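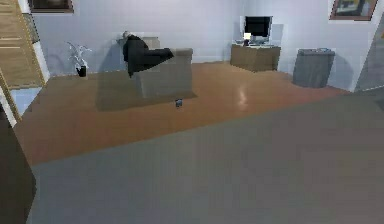
Chapter 4
Counting the Vote at the Local Level

A count begins before any ballot box is opened. The returning officer must first know how many papers were issued, how many were spoiled and replaced, and how many should be in each box. Small gaps are common, and most are explained by a voter who took a paper and left without casting it. A stray paper is like a small dark object standing alone on a wooden floor in front of the seating: it is easy to see once the rest of the floor is clear. The same applies to a count. Clerks sort and bundle the ordinary papers first, so that the odd ones stand out.

The Dretdale by-election is used throughout this chapter. Two candidates stood, and 1,464 papers were issued across 11 polling places. The first count put the Tadura ward candidate ahead by four votes. A recount was requested the same night, and 124 papers were set aside for a ruling on whether the voter's choice was clear. Most carried a tick or a circle where the rules asked for a cross.

The law in Dretdale allowed any mark that showed a plain intention. The officer still had to decide each paper in front of both agents, read out the ruling, and note any objection - a slow process, and one that ran until morning. The result was declared on Jun 28, 2019.
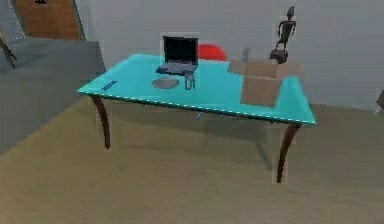
Kerubo Nyanda wrote afterward that the rulings were fair but the record of them was thin, and that an agent who objects should leave with a written copy of the reason. The neighboring district of Fomham has since adopted that rule. Section 4.1 sets out the form it uses and compares it with the older Okoth form, which has no space for an objection.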